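Hillex folding set: garment stack episodes, with fault notes

Release 2, 14/11/2022

Please read the fault section before you train on any of this. Part of the set was recorded while the right arm of the cell had a gripper fault, and those episodes have been kept in the release with a flag.

What is in the set

Teleoperated episodes on a two-arm cell. The task is to take a garment from a stack on the right of the table, lay it out, fold it and put it back. A basket stands at the back of the table. Each episode folder holds joint positions for both arms, gripper commands, gripper positions as reported by the motors, and video from a fixed camera and the two wrist cameras. The recording software is Plusteo, with our own logging added on top for motor current.

Episodes are grouped by operator session. Session folders are numbered in recording order and there are no gaps. If you find one, your download is incomplete.

The task starts with the right arm reaching to the back of the table and lifting the top garment off the stack. The left arm waits with its gripper open until there is cloth to take. Most of the load in the whole episode falls on the right gripper during this lift, and it is where the fault shows up.

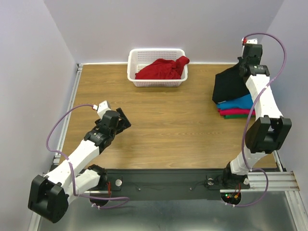 The fault

In session 5 the right gripper began to lose its hold part of the way through the lift. The command stayed at closed, the reported position stayed at closed, and the cloth slid out. On the joint plots nothing looks wrong. We only noticed when an operator complained that the same shirt had to be picked up again and again.

At first we put it down to the fabric, then to worn finger pads. Changing the pads made no difference. The cause was a horn screw on the gripper motor that had worked loose. The motor reached its target, the horn turned a little on the shaft, and the fingers opened under load while the encoder went on reporting the commanded angle.

There was a second problem hidden behind the first. The overload cut-out on the gripper motors should have been set in the Iveck controller profile, but the profile had been restored from an old copy in April and the limit was missing. Operators who felt the cloth slipping squeezed harder on the leader arm, and the motor was driven against its stop for long stretches. In one episode it became hot enough to shut itself down. The gripper went limp and dropped the garment. The rest of the right arm stayed powered and still followed the operator.

No person was hurt. An operator did reach in to free the cloth before pressing the stop, and with the arm live that should not have happened. See the handling rules further down.

How the fault appears in the data

grip_cmd: closed, steady
grip_pos: closed, steady
grip_current: rises, then drops in short steps as the horn slips
wrist video, right: cloth edge moves between the fingers

The current trace is the most reliable sign. A good grip gives a flat line after the first peak. Position alone will not find the fault, and a success label worked out from position will be wrong. Labels in release 1 were made that way. They have been redone from the video.

Flags

Each episode has a field called hw_state.

ok: no known hardware fault
slip: gripper slip found in the current trace or the video
thermal: motor shut down during the episode
unknown: current log missing

We suggest training on ok only. The slip episodes may be useful for work on recovery, as the operators often regrasp, but the regrasps are not marked one by one.

An episode is not over once the garment is clear of the stack. Spreading it on the table and bringing in the sleeves needs light contact from the grippers, and here a loose horn does less harm. Some slip episodes end in a perfectly good fold. We left the flag on them all the same.
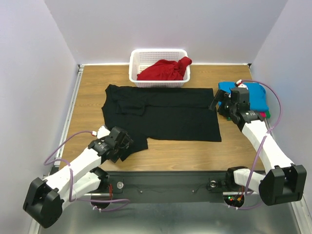
Repairs and checks

The horn screw was replaced and fitted with thread lock on both arms. The overload limit was put back in the profile, and Plusteo now refuses to start a session if the limit is not set. Before each session the operator runs the pull test:

1. Close the gripper on the test strap.
2. Pull the strap by hand with the Benavides spring gauge until the marked line.
3. Check that the fingers have not moved and that the current is flat.
4. Repeat on the other arm.
5. Enter both results in the session file.

If either arm fails, the cell is not used until the horn has been taken off and looked at.

Handling rules for the cell

Press the stop before putting a hand over the table, including when a gripper looks dead.
Do not squeeze harder on the leader arm if the cloth slips. Open, back off and grasp again.
After a thermal shutdown leave the power off for 6 minutes, then run the pull test again.

Known issues

Current logs are missing for the first 2 sessions, so those episodes are all marked unknown. Timestamps on the right wrist camera can lag behind the joint log after a thermal shutdown. We have not corrected this in the files.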